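Workshop > Robot Bench > Grippers and Cameras

Search tips, parts, bench notes

Kitchen Tasks on the Bench: Tips for Comparing Hand-Held Grippers

Filed by Sorin Petek
41 shares | 6 comments

These tips come from a month of comparing two sets of fingers, two wrist cameras and one arm controller on kitchen tasks. The fingers were the Jarkley soft-pad set and a rigid set printed in our own shop. The arm runs on a Nusano controller. Most of what follows applies to any hand-held gripper with a camera mounted behind the fingers.

Choose tasks that load the fingers differently

A comparison that uses only pick-and-place will favor whichever finger has the larger pad. Mix the loads. A toaster lever needs a downward push at the tip. A microwave door handle needs a hook or a pinch, followed by an arc that the wrist has to follow. A slice of bread needs almost no force and a wide contact patch. A fork in a basket needs a narrow tip.

Run the door first. If a finger set flexes sideways under the door load, it will show up there within a few tries, and there is no point in spending an afternoon on bread.

Tips on pads

Soft pads should be checked before each session for lint, crumbs and oil. Wipe with a damp cloth, then a dry one. Do not use solvent on foam or soft rubber unless the supplier says so.

Press each pad with a thumb and let go. If the dent stays, swap the pad. Zofia Gajewski keeps a pair of unused pads in a bag as a reference and compares against those, a better check than memory.

Pads change grip width. After any pad swap, close the fingers fully and reset the zero. Skipping this gave us a 2 mm offset on the rigid set and a full day of runs we had to throw out.

Tips on markers

If grip width is read from printed markers on the fingers, the markers set the limit on accuracy.

- Print on matte stock. Glossy tape washes out under a ceiling light.
- Leave a white border on all sides.
- Mount flat. A marker that bows over a screw head will read at the wrong angle.
- Open and close the fingers through the full range with the camera running and look for dropouts before recording anything else.

Jahangir Khondokar found that most of our dropouts came at the wide end of the travel, where the marker sits closest to the edge of the lens. Moving the camera back 3 mm cured it on one mount. On the other we limited the opening in software.

Tips on layout

Set the bench so that every item can be reached without the wrist turning past its comfortable limit. A person holding the gripper can bend around an open door. The arm may not be able to. Put the arm's reach on the table in pencil or low-tack tape and stay inside it.

Leave room for the door swing. A door that opens toward the operator takes up more space than it seems to when closed, and the handle ends up well forward of the appliance body.

A plain dark cloth behind the table cuts down on clutter in the background. Clip it along the top edge and let it hang past the table on both sides. Folds do no harm. Pale appliances stand out well against black, though exposure needs watching: automatic exposure will tend to lift the cloth and blow out the white surfaces. Lock it on the appliances.
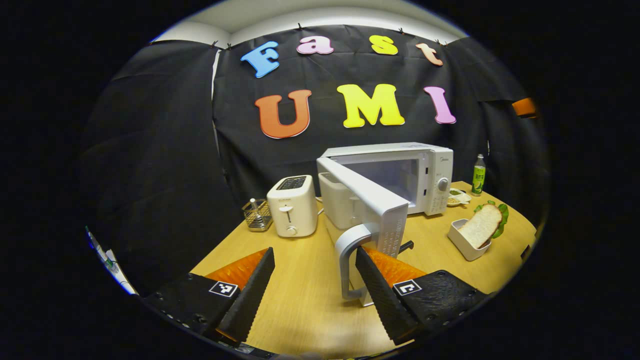 CAMERAS AND LENSES

With a wide lens, the handle should sit between the fingers well before contact. If the operator has to guess where the handle is during the last few inches, the mount angle is wrong. Tilt the camera until the gap between the fingertips falls near the middle of the view, then lock the mount and mark its position with a scribe line.

A very wide lens gives a rounded picture with black corners. That is fine. Cropping to a rectangle throws away the outer area, where the next item to be reached often is. Keep the full circle in the saved files and crop a copy if a program needs it.

Compare cameras on delay as well as sharpness. The Litolis unit had the better picture of the two. The Bandara had less delay, and on the door task that mattered more. A simple check: put a running timer on a screen, film it, and photograph the live feed and the timer together. The difference between the two readings is the delay. Anything over 100 ms made the arm late on the door arc with our controller settings.

Clean the lens every session. Bread leaves a fine dust.

Controller settings

Change one setting at a time. Start with speed at the lowest value that finishes the task and raise it in steps. Record the setting in the file name.

For the door, lower the stiffness in the pulling direction. A stiff arm fights the hinge and drags the appliance across the table. If lowering the stiffness is not possible, put a rubber shelf liner under the appliance feet. It costs little and can be rinsed.

For the toaster lever, raise the stiffness in the downward direction only. Anwara Debnath ran this test unplugged throughout, and so should everyone else. The lever on many toasters will not latch without power, so score the push on travel and ignore the latch.

Set a force limit before the first run. Test it by hand: block the finger with a folded towel and confirm that the arm stops.

Scoring

We used 300 trials, split evenly between the two finger sets. Decide what counts as a pass before starting and write it down. Ours were:

Door: open past a tape mark, handle released without a second grab.
Lever: full travel, toaster has not moved off its outline.
Bread: lifted and set down whole, no torn crust.
Utensil: one piece removed, basket still upright.

Alternate the finger sets in short blocks. Running all of one set in the morning and all of the other after lunch mixes the result with operator fatigue and with the change in window light. Jamila Miah scored from the recordings with the set name hidden, and her scores were stricter than the ones taken at the bench.

Results in short: soft pads were better on bread and on the door handle. The rigid set was better on utensils. The lever was a tie. Soft pads also needed more cleaning - plan on a wipe-down between blocks.

Food on the bench

Use fresh bread each session. Stale slices hold their shape and make every gripper look good. Lettuce wilts under lights, so keep spare leaves in a cold container with a damp paper towel. Nothing handled in a trial goes back to the kitchen.

Storage

Store fingers open, with no load on the pads. Coil the camera cable loosely and strap it to the grip. A sharp bend at the connector was the only hardware failure we had in August.

Keep the printed markers in a flat envelope with the spare pads. Label the envelope with the finger set and the print size.

Was this page useful? 27 yes, 3 no
6 comments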